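Clearing an elbow servo overload on the Jorasano arm

Symptom: the arm stalls above the baseplate partway through a pick, the elbow goes limp and the log shows fault 644. The servo has shut down on overload.

1. Hold the upper links by hand and cut power at the supply. The arm drops if you cut power first.
2. Wait 4 minutes.
3. Move the elbow through its full range. If it binds, loosen the joint disc screws a quarter turn and try again.
4. Check the cable loop for slack with the arm at full reach.
5. Power up and set the torque limit to around 60 per cent.
6. Run 2 slow cycles with the fingers clear of the studs, then home the arm.

If the fault returns, replace the servo. Do not raise the limit to get past it.
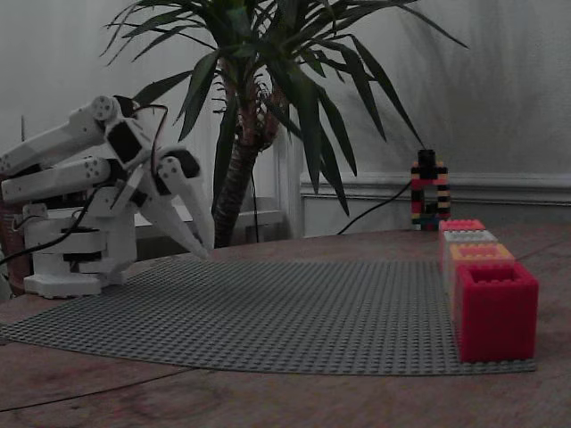
Yu-ting Kuo: Step 3 fixed mine, but the fault came back until I re-zeroed the elbow. Worth adding before step 5.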